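Chapter 6

Selling the Face: How Beauty Brands Borrow Fame

I bought my first lipstick because of a singer. I was 15, I had saved up for most of June, and I walked into the chemist's in Movville on a Friday after school with a page torn out of a magazine folded in my coat pocket. The shade was far too brown for me. I wore it anyway, every day, until the tube was scraped hollow, and I'd have told anybody who asked that I had picked it for the colour.

I start with that story every year, and every year the class laughs and then goes a bit quiet, and somebody at the back owns up to a perfume. We all think we're immune to this stuff! So before we get on to contracts and royalties and all the rest of it, I'd like you to think of one thing in your own bathroom cabinet that has a famous name attached, and to be fair with yourself about how it got there.

In the last chapter we looked at how a cosmetics range is priced, from the cost of the pot to the mark-up in the shop. We left out the face on the poster. That was on purpose, as the face changes nearly every sum we did. 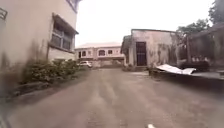
There are 2 main ways a well-known person can be tied to a product, and students mix them up all the time (I did too, for longer than I'd like to say). The first is the endorsement. The brand already exists, it has its own chemists and its own shops, and it pays someone a fee to be seen using the stuff. When the contract runs out, the person goes off and the brand finds another one. The second is the licence, where the person lends a name to the product itself and usually takes a share of each sale. With a licence the name is printed on the box, so if the star has a bad year the box has a bad year as well.

Our running case for this chapter is Calley, a skincare and make-up label that did the first for ages and then jumped to the second with a range called Canach. You'll meet the full accounts further on. For now, all you need to know is that the launch set sold 784 units on its opening morning, which everyone at the firm was thrilled by, and that almost half of those buyers never came back for a refill. Keep that second fact in your head. It matters a good deal more than the first, and it's the one that never got into the press release.

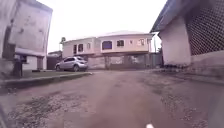
Reinhold Kuhlmann

What you'll need for this chapter

A calculator, your notes on mark-up from Chapter 5, and the Diekmann table at the back of the book, which sets out typical fees by size of audience. I know the table looks horrible. Read along the top row first and ignore the footnotes until you've done the first exercise.

Some words you'll come across: endorsement, licence, royalty, advance, exclusivity, repeat rate. I've put each of them in dark type where it first turns up, and I try to use it in an ordinary sentence before I define it, because I've never learnt a word from a definition in my life.

6.1 What is the fee for?

Suppose you run a small brand with one good mascara. An agent rings and offers you an actress for a season. The fee is more than you spent on making the mascara, tubes and brushes included. Do you say yes?

Most people's first answer is to work out how many extra mascaras you'd have to sell to cover the fee, and that's a perfectly sensible place to begin. We'll do exactly that sum in a moment. But it treats every sale as if it were the same, and a customer who buys once for the actress is worth much less to you than one who buys again in the autumn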